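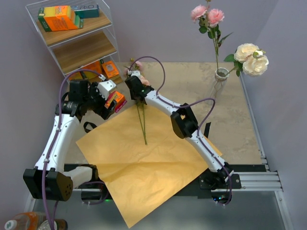
Bosthorpe flower wrapping night fills every seat

25/02/2019

I went along to the flower wrapping night at the Drostness hall last week expecting to stay ten minutes and scribble a few notes. I stayed till they put the chairs away, and I came home with paper cuts and a bunch of carnations I'm pretty proud of (my sister says it looks like a burrito, but she wasn't there).

The evening was put on by Clesar, the little flower and paper shop on Maluleke Street, and all 59 seats were gone by the Friday before. Tickets were $11, which covered your flowers, your paper and as much ribbon as you could get through. I got through a lot.

Þórey Briem, who owns the shop, started us off with the one thing she says people get wrong at home: they lay the paper square to the edge of the table. Turn it so it sits like a diamond, with a corner pointing at you, and the sides fold in much more easily. Golden-yellow kraft is her favorite for anything pink — it's cheap, it holds a crease and it doesn't fight with the blossoms. She likes long green stems left long until the very end, too. You lay the flowers down, look at where the heads fall, fold, tie, and only then get out the scissors. I cut mine first. Don't cut yours first!

The second half was about tucking a small gift in with the flowers, and that got the room talking. A little box of candy or tea in a bright orange or red wrapper looks great against yellow paper, but where does it go? Half my table wanted it up by the blossoms so you see it right away. Nobuhle Khumalo, who was helping out and has wrapped more bouquets than I've had dinners, puts it low down against the stems, where the tie can hold it, and then brings one fold of paper over just enough to hide a corner. We tried it both ways and I'm on her side now. Mine slid out the first time, so I'd pull the ribbon tighter than feels polite.

There was cake at the break, a lemon one and something with poppy seeds, and the raffle brought in $200 for the new hall heaters. Anyone who sat near the door that night will be glad to hear it. I kept my coat on.

Clesar is planning 2 more evenings this spring, one for beginners again and one on wrapping potted plants, which Briem says is a different animal altogether. Dates weren't settled when I asked, but there's a sign-up sheet on the shop counter and it already had names on it when I stopped in on Saturday. Bring your own scissors if you have a good pair. The ones at my table had clearly been used on something tougher than ribbon.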